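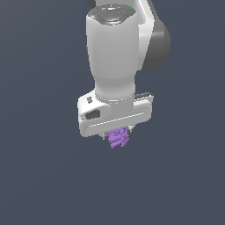 Tefera grasp fault set

Data card, release 2
Last changed January 5, 2026
Maintained under the Grurovwood simulation project

Summary

Tefera is a set of 3102 simulated grasp episodes kept for the study of one fault: the gripper reports a hold that the physics state does not support. Of these, 704 carry the fault label. The rest are clean runs with the same arm model, the same soft body and the same controller, and are meant as the comparison group.

The fault was first noticed in July, when a policy trained on an earlier release scored well in our own checks and poorly on replay. The success flag was being read from finger width alone. A soft body that deforms under load can leave the fingers at a width the old check accepted, with very little contact force behind it. The same flag fed the lift interlock in Lovevar, so a lift could be cleared on a bad hold. We treat that as a safety matter and not only as a scoring error.

What is in an episode

Joint positions and commanded torques for the arm
Finger width and contact force, one value per finger
Mesh state of the soft body, stored at every step
Two colour views: one from outside the arm, one looking out past the fingers
The old success flag and the corrected one, kept side by side

The body is a single lumpy violet mesh on a plain slate background. Colour and background do not vary across the set. In the view past the fingers, the left finger shows much more of itself than the right, which is clipped by the right edge. Do not estimate finger width from this view. Use the logged value.
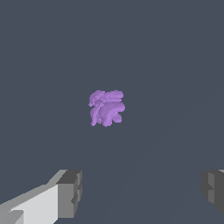 Known problems

1. Depth by eye is unreliable. There is no texture on the background, and the body casts no clear shadow on it. Reviewers who labelled from stills alone placed the body between the fingers when the logs had it well beyond them. All labels are now made from the logs.

2. Stepped edges on the body. The outline is jagged at the stored resolution, worst along the left side. A segmentation mask taken from the render will not match the mesh exactly, and small nubs may drop out.

3. Late contact values. In a few episodes the force reading trails the finger width by one or more steps. These are marked "lag" in the notes column and should be left out of any timing work.

4. Reset error. If the previous run ended with the body under load, the solver may start the next one with leftover strain in the mesh. The body then creeps before the arm has moved -- slowly enough to miss on playback. Check the strain field at step 0 before using an episode.

The body in its approach position, with the fingers open and short of it: 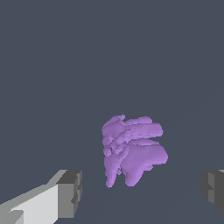
Sastunico

Changes to the success check

The corrected flag needs force on both fingers above the threshold, held for 2000 consecutive solver steps. Width is still logged but no longer counts toward the flag. If either finger drops below the threshold, the counter goes back to zero and the lift interlock stays closed.

The old flag is kept under its original name so that earlier results can be repeated. Do not train on it. Do not connect it to anything that moves real hardware.

Limits

One body shape, one gripper, one lighting setup. Nothing in the set has been compared with a physical arm. The force threshold was tuned for this mesh and will need tuning again for a stiffer one.

Reporting

Send the episode number, the solver version and the step at which the two flags part ways. Reports without a step number go to the back of the queue.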